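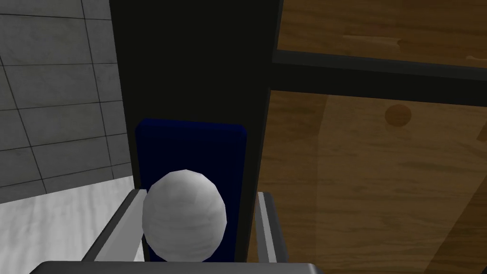

Sim view, white sphere at the gripper fingers.

Monday, November

Vesthorpe tunnel, half-model of the Vivach wing with the new winglet. Started 8:15, fan up to speed by 9.

Ran the alpha sweep 3 times at the low speed setting. First two repeat well. Third drifts in drag from mid-sweep onward, lift is fine. Suspect the balance warming up, so tomorrow: longer soak before the zero, and take a zero at the end of every sweep as well.

Sampling at 2000 Hz on all channels. Pressure tap 209 is reading flat again - blew it through at lunch, no change. Leaving it out of the chordwise integration and interpolating from its neighbours. Somebody please check the tubing before the model comes off the turntable.

Promel filler on the winglet joint has a small ridge on the lower surface, about 2 mm in from the trailing edge. Sanded it back and re-ran the cruise point. Drag came down slightly, within scatter.

Chiu correction for wall interference still not applied to any of these. Don't compare with the October polars until it is.

To do: trip strip colour code in the log, new desiccant, book the tunnel for the yaw runs.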